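Automation coming to our packing room – what happens to the people?

Posted in Work & Jobs, Candcombe community help

I'm at Skolwood, kitting side. We pack mixed household orders, roughly 200 a day, all by hand. Management says an automated line from Trundumen is coming in February and there'll be "no change to headcount". Has anyone been through this? What should we be asking, before they sign off on the new rosters?

trolleyside

Went thru it at Annamalai, 2 years back. Nobody sacked at our site but the jobs changed a lot. Less lifting, more standing by waiting for a fault. Dull some days. The odd-shaped stuff stayed with people for ages – a book is easy, fruit in a dish isn't.

Ask about pay grades. We were clearing faults for months on packer rates. Get it in writing.

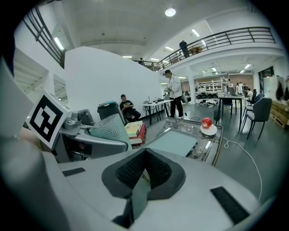
kitbench3

Few things I'd put to them, from our changeover:

Training. Paid hours, on shift, not a video at home.

Targets. Ours went from 200 to 2,000 for the whole line and the people at the end copped it. Ask who sets the number and who can slow the line down.

Breaks. Machine doesnt need one, you do. Get relief cover on the roster.

Your hands. Wrists got better here, necks got worse from watching screens. Report it early.

Do you have a union rep? If so go Wednesday, not after it's signed.

old_dispatch

Same everywhere mate. Learn the machine, be the one who can fix it.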